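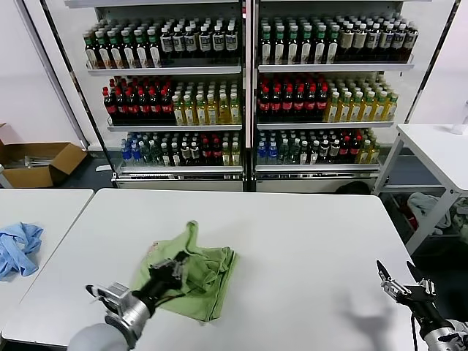
What does a budget for a two-arm cloth-handling workcell have to include?

The purchase price of the arms and grippers, the tables and mounts, the controller and software, spare fingers and cables, a stock of practice cloths, operator hours, and a reserve for repairs. In most plans the arms are the largest single line in the first year and operator hours are the largest in every year after.

Workcell budgeting (cloth handling)

Workcell budgeting is the preparation of a cost plan for a robot station before it is ordered. The term covers the first purchase, the installation, and the running costs up to the end of the planned service life. For stations that handle cloth, the plan differs from that of a station for rigid parts. Cloth changes shape at every contact, so more of the money goes to trial hours and less to fixtures.

Scope of purchase

A typical order is split into four groups: arms, end effectors, furniture, and computing. Arms are quoted with or without a controller, and quotes that leave it out are a frequent source of overruns. End effectors are quoted per side. A two-finger gripper is the usual choice for towels, shirts and small linens; suction is rarely specified for woven goods, as air passes through the fabric.

Furniture is often left to the buyer. The table must be rigid enough that a downward press does not shift it, and its top should be plain and easy to wipe. A second table for waiting items is normally entered under the same line. Table height is fixed only after the reach of both arms has been checked on a drawing.

Cables and wear parts

Gripper cables flex with every wrist turn and are listed as consumables. The planning guide issued by Olidton, a supplier of workcell kits, allows one replacement cable per side for every 1,040 hours of operation. Fingertips are ordered in pairs. Drodent sells them in boxes of 26 pairs – more than a single station uses in a year, but suitable for a site with several.

Practice cloths are a small cost that is easily missed. They fade, stretch and pick up lint, and a worn cloth does not fold like a new one. Sets should mix colors, sizes and weights.

Operator hours

The Bennani plan, named after the laundry firm that first used it, separates operator hours into setup, trial and steady use. In its original form it set aside 118 hours for setup and 922 hours for trial. Paweena Tanasarn, who revised the plan, moved calibration from setup to steady use on the grounds that it is repeated after every gripper change. Both versions remain in circulation, and totals taken from one should not be compared line by line with the other.

Lease or purchase

Leasing spreads the cost of the arms but seldom covers the grippers. Purchase is preferred where the station will be altered, as many leases forbid drilling new mounts or rerouting cables. Prirnumex offers a mixed contract in which the arms are leased and everything beyond the wrist is bought outright. Tarek Majali has criticized this form for dividing repair duty at the wrist joint, where faults are hardest to assign.

Timing

Orders placed in March for use in the same budget year should allow for delivery of the grippers after the arms. Acceptance testing cannot begin until both sides are mounted – a payment schedule tied to arrival of the arms alone leaves the buyer with little hold over the rest of the order.

See also

End effector
Service life
Total cost of ownership
Acceptance test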